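The Gratlow Table from Rorard

We've been making the Gratlow in our shop at Flineck for seven years now, and it is still the table we get the most letters about, which pleases us no end! It's a plain, friendly sort of table with a pale wooden top, and we like to leave the grain alone so it can do what it wants (every top comes out a little different, so please don't expect yours to match your neighbor's). 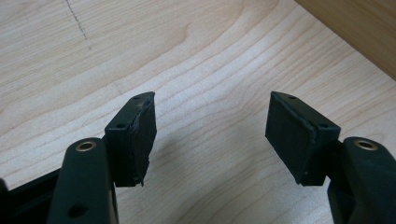
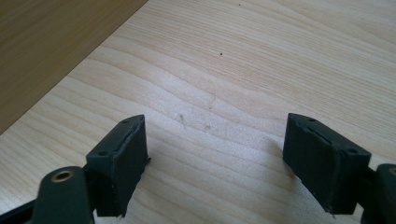
The top gets two coats of Bansal clear oil before it leaves us, and we suggest giving it another every February, or whenever you happen to think of it. A soft cloth and a bit of patience will do. For everyday crumbs and spills, wipe with a damp cloth along the grain and dry it off afterward, and do keep hot pans on a trivet.

The Gratlow is $1,975, with the legs packed separately and the bolts in a little cloth bag taped under the top. Two people can put it together in an evening, with time left over for supper. Orders placed now ship in seven weeks.

Price updated 4/10/21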